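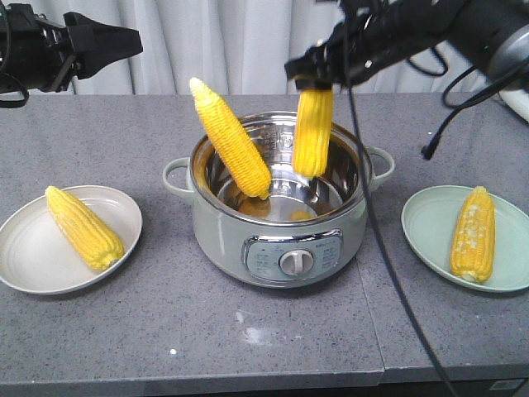 The Ganano land report is out and I've now read the whole thing, annexes included. A lot of people are sharing the summary as if it settles the matter. I don't think it settles much. Thread.

---

For anyone new to this: the government wants the lower Ganano valley for a reservoir and an irrigation scheme. It started taking farmland under the emergency land order, and families have been protesting ever since, mostly on the Sotilau road and outside the district office.

---

The report was supposed to tell us how much land was taken, from whom, and what they got for it. Three simple questions. The summary answers the first one and sort of waves at the others.

---

The headline figure is 1,826 hectares. Fine. But read the footnote. It covers land "formally transferred" by the end of December. Land that has been fenced but hasn't been through the registry isn't in there. Neither is land where the owner has appealed.

---

So if you lost your field and complained, your field isn't counted. If you lost it and kept quiet, it is. I'd love to hear the reasoning behind that.

---

Then the people. The report says 616 households were affected. The ministry's press office has been saying "616 families resettled" all week. Those are different claims! The word "resettled" doesn't appear anywhere near that number in the text.

---

A household, per Annex B, is whoever held the registered title. In the upper villages one title often covers a grandfather, two married sons and a widowed aunt, all farming their own strips. That's one household in the report. Good luck splitting one payment four ways.

---

Tenants aren't in it at all. I searched the PDF for "tenant" and got one hit, in the name of a 1960s law.

---

Now compensation, where I really lose patience. The summary says payments were made "at or above market value." Whose market? Almost no farmland has changed hands in the valley since the scheme was announced, for obvious reasons. Who buys a field that's marked to go under water?

---

The valuation was done by Brovholm, a consulting firm that also wrote the original feasibility study. They may be perfectly good at both jobs. I'd still like someone else to check the numbers, and as far as I can find, no one was asked to.

---

Arnout Hoekstra, who signed the valuation chapter, told a radio interviewer it used "comparable land in neighboring districts." The neighboring districts are dry grazing. The Ganano plots are river bottom with two harvests a year. Those aren't comparable, and you don't need a degree in anything to see it.

---

I'll be fair. The maps are good, much better than the blurry ones we got last time, and the plot numbers are readable. Whoever pushed for that, thank you. It's how people in the villages are finding the mistakes.

---

And there are mistakes. Colleen Landry has been going through the maps with residents and has posted scans of the old title books next to the new ones. Plots that touched the river in the old books stop well short of it in the new ones. The strip in between is now listed as "unassigned public land."

---

I don't know whether that's sloppy drafting or something worse. I'd want to see the survey notes before saying so. The survey notes aren't published.

---

The construction side is just as murky. Dağdelen has the dam contract. The contract summary says work "will not begin on disputed parcels." Lovely. Who keeps the list of disputed parcels? The same registry office that left the appeals out of the count.

---

Before my mentions fill up: no, I'm not against water storage. The valley had three bad years and people hauled water by truck. You can think a reservoir is needed and also think a farmer should be paid properly before the fence goes up.

---

But I'm not taking every claim from the protest side on faith either. The flyer going around says 60 villages will be flooded. The report lists 17 inside the reservoir line, and I checked those against the maps. Seventeen is plenty. Please stop sharing the flyer.

---

I asked Thérèse Ouellet from the residents' campaign where the bigger number came from. She said it was every village with any land in the irrigation zone, flooded or not. OK, then say that. The ministry's press people are very happy when you get one wrong.

---

The opposition isn't covering itself in glory here. Lorne Li stood up in parliament and called the report "a national shame," then voted for the same land order's extension before the break. It's in the record. Somebody should ask him about it next time he visits the road camp with a camera crew.

---

The minister, Rosaire McIntyre, has promised an "independent review panel." No members named, no start date, no word on whether it can change a payment or only write about it. I've covered four of these panels. One published its findings. The other three I'm still waiting on.

---

What I'd want before I believe any of it: the appeals list, the survey notes, the valuation sheets plot by plot, and a count of tenants. All of this exists on somebody's computer. None of it is a state secret.

---

I filed a request for the valuation sheets. The office has 30 working days to reply. Last time they used all of them and then said I'd filled in the wrong form.

---

A few people asking for the link. It's on the ministry site under "Publications," then "Other," then January 2025. Annex B starts after the glossary. Footnote 9 is the one about appeals.

---

Correction to the post about the river strip: Landry says two of the plots she posted were from an older survey and shouldn't be compared directly. She's taken them down. The rest stand, she says. I'm going through them myself tonight and will add to this if anything changes.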